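Torilgate Timing Box: Getting Set Up for Your First Race Weekend
Section 3. Pairing the box and setting a baseline lap
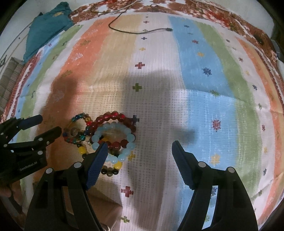 Before you start

I've set up more of these than I can remember, mostly in the back of a cold pit garage with somebody shouting for a tire gauge, so I'll keep this short. You need the box, the antenna, both cables and a phone or laptop with the Grimura app on it. Charge everything the night before. Yes, everything!

Mounting and pairing

1. Pick a flat spot on the cockpit floor or the passenger side tray. Keep the box away from the ignition coil.

2. Stick the antenna on the roof or the rear deck with a clear view of the sky. Under carbon fiber it will sulk and give you laps that start in the paddock.

3. Plug in the power cable first, then the antenna cable. The light goes amber, then green. Give it 3 minutes if you've trucked it a long way from the last track.

4. Open the app, tap Add Car and type in the PIN. It's 2551 out of the box. Please change it. Ifeanyi Ogbonna spent a whole practice session looking at the data from the car next door (his own was parked) and was very pleased with his braking.

Caution: Don't pair with the engine running. A voltage dip while you crank can wipe the pairing and you'll be back at step 3.

Setting the baseline

5. Choose your track from the list. If it isn't there, tap Draw My Own and walk or drive the start line once.

6. Set the minimum logging speed to 2000 rpm in second gear, or whatever your car does rolling down pit lane. I leave mine there all season.

7. Do an out lap, then 2 clean laps at a pace you could hold all afternoon. Don't go for glory. The box compares everything after this to your baseline, and a hero lap with a big slide in it makes the sector colors useless.

8. Back in the garage, tap Save Baseline before you switch off the power.

Note: If you swap tire compounds, save a new baseline and give it a name. I use the tire and the month, so "soft, December" and so on. Sigrun Dalen keeps hers by track temperature, and that works fine too.

If the light stays amber, check the antenna plug, then turn to Section 4.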